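Sorting morning at the Cuvden packing room

I popped into the Cuvden packing room one morning in August, thinking I'd stay ten minutes, and ended up there until lunch! The co-op has a new way of checking its wrapped packs before they go out, and it's all done by hand at a plain white table.

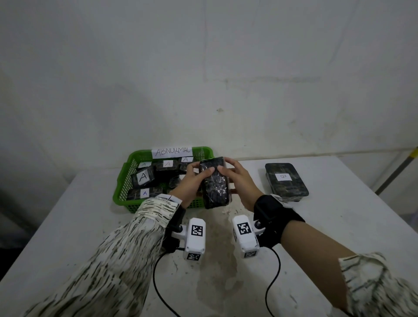 Photo: Beatrice Rweyemamu / Ondieki Community News

Anything that doesn't pass goes in the green basket with the ABNORMAL label taped to the back. Packs get a little handwritten letter as well – A for the ones that need another look. I love the outline lettering on that sign (somebody took their time with it).

Petronella Joubert looks after the packing side and told me they get through almost 400 packs on a busy day. "We used to keep it all in our heads," she said. "Now I can go and have a cup of tea and come back to it."
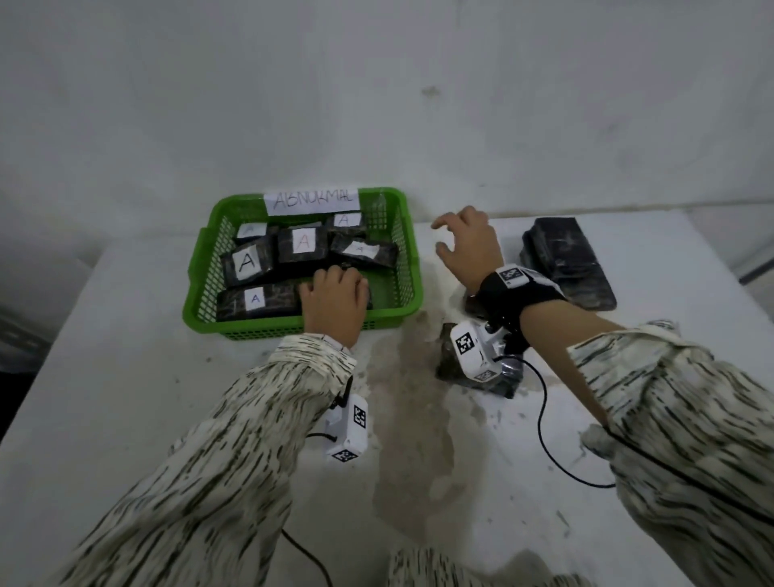 The rechecks happen after the morning tea break, and each pack is either rewrapped or put aside for good. Petronella reckons it takes 20 minutes if everyone keeps the chatter down, so I was probably no help there.

The co-op is after a few more hands for the afternoon shift. Drop in before noon and ask for Petronella.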